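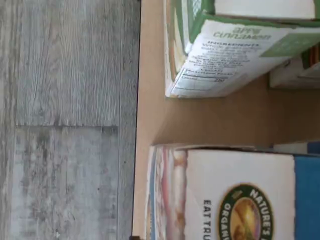
Operator Forum: Demonstration and Teleoperation
Thread: Low shelf tasks, hand guiding or remote control?
3 min read

euan_niven
Our group at Turenon is preparing a demonstration set for shelf work at floor level, chiefly cereal boxes. The present draft requires that all demonstrations be given by remote control. I would welcome comments from members before the draft is adopted in June.

cposta_fukia
We would advise against a single method. With hand guiding, the operator feels the box touch the shelf and corrects at once. Our remote operators pushed boxes into their neighbors and did not notice until playback.

Chisholm_Lab
I must disagree. In hand guiding, the operator's arm and sleeve enter the wrist camera view, and they will be absent when the robot works alone. We discarded 51 demonstrations on these grounds.

cposta_fukia
Was the operator standing in front of the shelf? Ours kneels to the side and holds the arm above the wrist joint. Sleeves have not been a difficulty.

Chisholm_Lab
In front. The side position was not possible with our base. I accept that this accounts for part of the loss, though I would still not mix the two methods in one set without labeling them.

Cor Postma
Labeling should be mandatory in any case. May I also ask how Mr. Niven intends to treat pauses? Remote operators stop to think, and the robot learns to stop as well. At Flirnham we trim any pause longer than 5 seconds and keep the original recording.

euan_niven
Pauses are not addressed in the draft. I will add a clause. The target is 3,000 demonstrations, so trimming by hand is not practical for us.

Cor Postma
A script on joint speed is sufficient. Please exclude the moment just before the grip closes, where slow motion is intended. I can send ours on Saturday.

cposta_fukia
I remain of the view that remote control alone is a mistake for boxes placed side by side.

euan_niven
Noted. The revised text will permit both methods, labeled, with three trial sessions of each before the main collection begins.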